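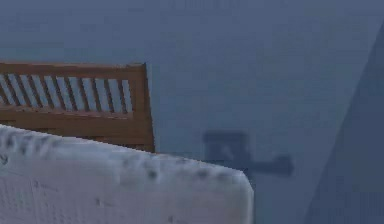

How do you test a motion planner for furnished rooms before a real arm is anywhere near the furniture?

You run it in simulation, in a large number of rooms that are each a little different, and you read the logs of the ones that went wrong. That is most of the job as Chaltu Wolde describes it. She leads planning and tooling at Lillel, a company that writes control software for mobile arms working in bedrooms and guest rooms. Her group maintains Kasum, the planner, and Stero, the set of tools that builds test rooms and replays runs.

Wolde came to the work from warehouse software, where the shelves were rigid and the boxes had corners. Bedrooms took some getting used to.

"A mattress is a bad object for a planner," she says. "It has a top surface, but the surface moves when you push on it. The corners are round. If you model it as a box, you get a sharp corner that isn't there, and the arm goes wide around nothing. If you model it too closely, every collision check gets slow."

Kasum keeps two versions of each soft object. One is a coarse shape used to find a path at all. The other is a finer one, used only along the stretch of path that comes near it. The switch between them was the source of most of last year's trouble. A path would be accepted on the coarse shape and rejected on the fine one, and the planner would start over from nothing.

"We were throwing away good work," Wolde says. "Now it keeps the part of the path that passed and only replans the rest. That sounds obvious. It took us until August to do it properly, because the old code had no idea which part was which."

On the team's standard set of 209 rooms, full restarts fell from 46 to 27 after the change. She would like the number lower, but she doesn't expect it to reach zero. Several of the rooms are built so that the first path should fail.

Slatted wood is the other regular problem. Beds and cribs have gaps in them, and a depth sensor looking through a gap reports the wall behind it. From one angle the slats come back as solid. From another they come back as separate posts with free space between them, and the planner will sometimes try to use that space.

"It found a way to reach through a headboard once," she says. "Geometrically it was fine. The wrist fit. There was no reason to ever do that, but we hadn't told it so."

The fix was a rule in the perception code, and the planner was left alone. Narrow openings in a repeating pattern are filled in and treated as one panel unless a task asks for the opening. Wolde argued against this at first. She thought the planner should be able to work it out from cost alone, and she spent three weeks trying to tune the costs before giving up.

"You raise the cost of going near slats, and then it won't pick up a sock next to the bed leg," she says. "You lower it and it goes back to threading the arm through. The rule is ugly and it works. I've stopped being bothered by it."

Lighting gets its own set of variations in Stero. Each room is rendered with the light in different positions, and the shadows are checked for their effect on the segmentation step, which decides where one object ends and the next begins. Plain walls turned out to be harder than busy ones. On a flat painted wall a shadow can be the strongest edge available, and the software may take it for the outline of something standing there.

Depth data helps, since a shadow on a wall has no thickness. But the two sources disagree at the boundaries, especially where a soft object meets the wall in the camera view. Kasum used to settle the disagreement by trusting color. It now trusts depth when the depth reading is steady over several frames, and otherwise marks the region as unknown. Unknown regions can be looked at but not entered.

"Unknown is a real answer," Wolde says. "For a long time every pixel had to be something. A lot of our strange bugs were the software being forced to guess."

She is careful about what the simulated rooms are good for. Textures are handled fairly well, she says, including stains, specks and uneven fabric, all of which once caused the segmentation step to split a single surface into several. Contact is handled less well. The simulated mattress gives under load, but it springs back too evenly, and cloth that bunches up under a wrist is still approximated with a friction value.

For that reason a release has to pass at a second site. Bhuiyan, a small lab that works with Lillel under contract, runs each candidate on a real arm and sends back recordings. Stero can load those recordings and play them next to the simulated version of the same task, with both timelines lined up at the moment of first contact.

"That viewer is the tool people use most, and it was the one we had the least time for," she says. "I wrote the first version over a couple of evenings. It still has my bad button labels in it."

The next piece of work is on viewpoints. At present the camera pose is chosen before the motion starts and changed only if the plan fails. Wolde wants the planner to ask for a better view while it is still deciding, for example when the far side of a bed is hidden and the path depends on what is there. An early branch does this, and it is slow. Most of the time goes into predicting what a new view would show.

She has cut the number of candidate views to 3 for now. The branch runs overnight on the full set of rooms, and she goes through the failures in the morning, starting with the ones that passed the day before.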